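Sobre nós

A Gusoteck nasceu dentro da Sutport com uma vontade simples: ensinar robôs a trabalhar em casas de verdade, onde cada sala é diferente da outra. O nosso método, o Motaung, começa em salas simuladas, que montamos com muito carinho (e alguma teimosia!).

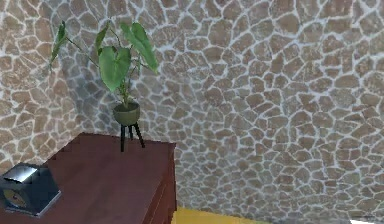 Sala simulada do Motaung: planta sobre um móvel avermelhado, parede de pedra.

Hoje são 799 salas, cada uma vista de 20 pontos diferentes, porque queremos que o modelo reconheça o mesmo lugar mesmo quando o olhar muda bastante.
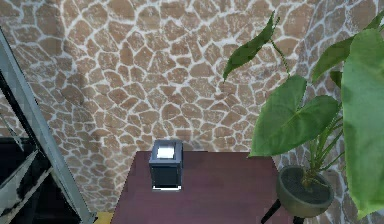
Depois de cada treino separamos 60 salas que o modelo nunca viu e repetimos o teste cinco vezes, com a ajuda dos colegas da Prestden, sempre muito bem-vindos por aqui.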